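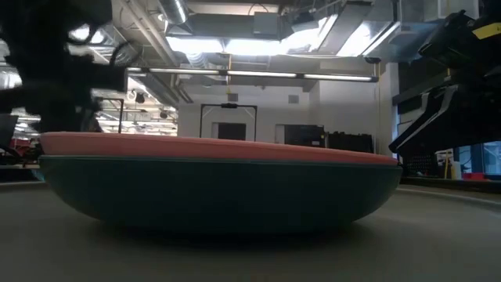

**Figure 3.** Two-tone shallow bowl on a plain grey surface. The boundary between the pink rim band and the teal lower body shows as a thin, lighter seam.

### 3.2 Rim colour and judged depth

Shallow bowls are hard to judge from the side. Seen almost edge-on, the opening closes to a line and the viewer has only the outer profile to go on. Drotier and Þórarinsdóttir found that people guess the depth of such a bowl from the height of its wall, even when they have been told how thick the base is. We wanted to know whether a change of colour near the rim alters that guess.

The bowl in Figure 3 has a low, wide profile, and its lower body curves inward to a narrower underside. The teal part darkens toward the base, where it also meets the shadow on the surface. The pink band has no such change to the same degree, and we expected viewers to treat it as a separate part, much like a lid.

We collected 315 judgements in November. Each person saw a two-tone bowl and a single-colour bowl of the same shape from the Closum range, and marked the inside depth on a paper scale. Viewing height was kept level with the rim. Eamon Noonan read the scales and entered the marks, and 14 were left out as illegible.

Judged depth was lower for the two-tone bowl. Several people wrote in the comments that they had measured "from the colour line down", and left the band out altogether. This fits the account given by Jiletti for banded cups, although cups are taller and the band takes up a smaller share of the wall. Results for the raised viewing position are given in Section 3.3.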